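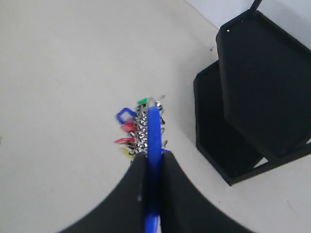
# One Bundle Is Not a Filing System

Colored tags are widely accepted as proof that an office has its keys in order. This department takes a different view. A color means something only to the person who chose it, and two tags in near-identical reds invite mistakes at any front desk.

Clerneo has 23 doors at the Eltia building. Each tag should carry a written number - and each number should appear in a register held by Hazem Ait Ali. Color may remain as a courtesy to the eye.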